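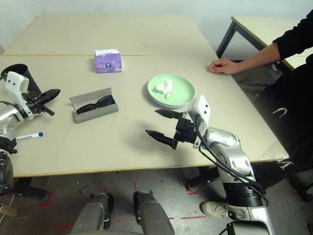
Mockus asked at the last check-in why a cell with two arms needs two of everything when the work plan only priced one. Fair point, and the short answer is that whoever wrote the work plan (us, in July) was feeling optimistic.

Progress report to the Fultus fund, Nikwood cell
Oct 6, 2026

Uptime. The cell has logged 726 hours since the grant started, against a planned figure that we would prefer to discuss in person. We lost 121 hours to faults. Most of those were cable faults on the right arm, where the run from wrist to forearm kept working its connector out a hair at a time until the gripper stopped answering. The connector now has a locking collar, and the slack is checked every morning before power-up.

Grippers. Both arms carry the same two-finger gripper with serrated tips. We went through 6 pairs of fingertips, which is two more than budgeted. Worn tips still close perfectly well on thick objects and then let go of a tissue, so the fault looked like a software problem for longer than anyone cares to remember. The software people have been gracious about it, mostly.

Brackets. The white plastic bracket over each gripper is our own design, third version. The first cracked at the screw holes. The second did not crack but could not be removed without taking off the gripper too. Version three comes off with one hex key. The hex key is now tied to the bench.

Table. The two panels drift apart under load and the height calibration goes with them. We re-level them weekly. A one-piece top from Astska was quoted and is in the request below.

Spending. Spare parts are over by some 2,022 dollars, nearly all of it fingertips and cable. Travel is under, as there has been none.

Requested for next period: one tabletop, two spare cable sets, and approval to move the leftover travel money to parts. The maintenance log and the revised calibration sheet are attached.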